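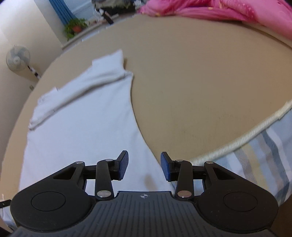 White garment with a faint brownish stain, on a round beige table.

Nalmont Laundry Services, Lorente site
Monthly inspection, wash room and finishing area
Month: March
Form 3164

1. Water supply and drains
Inlet hoses, washers 1 to 4: OK
Lint trap, floor drain: OK
Comment: hose clamp on washer 2 retightened. Check again next month.

2. Water temperature
Setpoint 65 °C, warm cycle: OK
Comment: display and probe agree on all machines except washer 4, which reads low. Probe on order from Zindura.

3. Dryers
Exhaust duct clear: OK
Door switch stops drum: OK
Lint screen intact: FAIL, dryer 2
Comment: tear along the lower seam. Dryer tagged out until the screen is replaced.

4. Chemicals
Containers labeled and closed: OK
Safety data sheets at dosing station: OK
Eyewash, weekly flush log: FAIL
Comment: two entries missing. Flow tested during inspection, acceptable.

5. Finishing area
Aisles clear, 36 in. minimum: OK
Iron cords and plugs: OK
Stained items kept out of the clean stack: OK
Comment: bin label for rewash is worn. Replace.

6. Fire safety
Extinguisher gauge in green: OK
Exit sign lit: OK
Comment: Kulent service tag current.

Open items: 2 (screen), 4 (probe, washer), eyewash log, bin label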